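Ticket: Tischregal wackelt, Brett liegt nicht eben auf
Bereich: Möbel und Kleinteile
Produkt: Flamis Tischregal, Drahtgestell mit Brett
Status: gelöst, bleibt zur Beobachtung offen bis Ende August
Priorität: niedrig

Eintrag 1, 09:10

Guten Tag,

ich schreibe wegen des kleinen Regals Flamis, das ich über Bondotano bestellt habe. Das Regal ist zum Stellen auf den Tisch gedacht. Es kam in einem Karton, das Gestell und das Brett waren getrennt verpackt, dazu ein Beutel mit Kleinteilen. Deutsch ist nicht meine Muttersprache, deshalb bitte ich um Entschuldigung, wenn ich für manche Teile nicht das richtige Wort benutze.

Mein Problem: Wenn ich vorne links auf das Brett drücke, gibt es ein Geräusch wie ein Klicken, und das Brett geht dort ein wenig nach unten. Wenn ich loslasse, kommt es zurück. Hinten rechts ist es gleich, nur schwächer. An den anderen Ecken passiert nichts.

Ich habe bereits Folgendes gemacht:
- Anleitung von Anfang bis Ende noch einmal gelesen
- das Regal um eine halbe Drehung gedreht (das Klicken dreht sich mit)
- alle Clips herausgenommen und neu eingesetzt

Das Regal soll Gewürze und Teedosen tragen, also nichts Schweres. Trotzdem möchte ich es nicht einräumen, solange es sich bewegt.

Eintrag 2, 10:45, Antwort Support Bondotano

Vielen Dank für die genaue Beschreibung. Dass das Klicken sich mitdreht, spricht gegen den Tisch als Ursache. Bitte prüfen Sie noch zwei Punkte:

a) Steht das Gestell ohne Brett auf allen Füßen?
b) Liegt das Brett ohne Gestell flach auf dem Tisch, mit der Dekorseite nach oben?

Bitte schicken Sie uns außerdem ein Foto des zusammengebauten Regals von oben.

Eintrag 3, 13:20

Danke für die schnelle Antwort. Ich habe beide Punkte in Ruhe geprüft.

Zu a): Das Gestell allein wackelt. Ich habe ein Blatt normales Druckerpapier (80 g) unter jeden Fuß geschoben. Unter einem Fuß geht das Papier frei durch, bei den übrigen klemmt es. Zweimal gefaltet klemmt das Papier dann auch dort. Es handelt sich also um einen sehr kleinen Abstand, den man mit dem Auge fast nicht sieht.

Zu b): Das Brett liegt flach. Ich habe auch ein Lineal darübergelegt, in der Richtung der Maserung und quer dazu, und konnte kein Licht darunter sehen.

Der Tisch ist der weiße Arbeitstisch von Msimang. Ich habe ihn mit der Wasserwaage kontrolliert, er steht gerade.
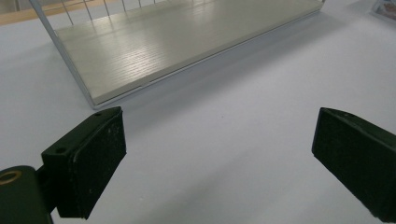 Anhang zu Eintrag 3: Regal auf dem weißen Tisch, Blick schräg von oben auf das Brett

Eine Frage noch zur Oberfläche. Sie ist hell, grau-beige, mit feiner Maserung, und spiegelt das Deckenlicht ziemlich stark. Kann ich sie mit einem feuchten Tuch reinigen oder wird das Dekor davon mit der Zeit matt?

Eintrag 4, 14:05, Antwort Support Bondotano

Danke für Foto und Messung. Nach Ihrer Beschreibung hat das Gestell eine leichte Spannung, die beim Transport entstehen kann. Bitte gehen Sie so vor:

Brett abnehmen. Gestell mit den Füßen nach oben auf eine weiche Unterlage legen. Die zwei diagonal gegenüberliegenden Ecken, die geklickt haben, mit beiden Händen gleichmäßig nach unten drücken und kurz halten. Danach wieder aufstellen und den Papiertest wiederholen. Lieber mehrmals wenig drücken als einmal stark. Keine Zange benutzen, die Beschichtung vom Draht kann sonst abplatzen.

Das Brett können Sie feucht abwischen und danach trocknen. Bitte kein Scheuermittel.

Eintrag 5, 16:30

Ich habe es gemacht wie beschrieben, mit einem gefalteten Badetuch als Unterlage. Nach dem ersten Mal war keine Änderung zu merken. Nach dem zweiten Mal war das Wackeln deutlich kleiner. Beim dritten Mal habe ich etwas länger gehalten, und jetzt klemmt das Papier unter jedem Fuß.

Danach habe ich das Brett wieder aufgelegt. Vorne links ist Ruhe. Hinten rechts war noch ein ganz leises Klicken, das kam von einem Clip, der nicht bis zum Ende eingerastet war. Man muss ihn von unten mit dem Daumen drücken, von oben geht es nicht. In der Anleitung auf Seite 13 ist das gezeichnet, aber der Pfeil ist so klein, dass ich ihn zuerst für einen Teil vom Clip gehalten habe. Vielleicht können Sie das weitergeben.

Eintrag 6, 16:50, Antwort Support Bondotano

Das freut uns. Den Hinweis zur Zeichnung geben wir an die Redaktion der Anleitungen weiter. Sollte das Gestell unter Last wieder wackeln, antworten Sie bitte auf dieses Ticket, dann schicken wir ein neues Gestell. Das Brett können Sie in diesem Fall behalten.

Eintrag 7, 18:15

Einverstanden. Ich räume heute Abend zuerst die Teedosen ein und prüfe morgen noch einmal mit dem Papier. Für die Bodenplatte in meinem Schrank von Undance habe ich eine andere Frage, dafür öffne ich ein eigenes Ticket.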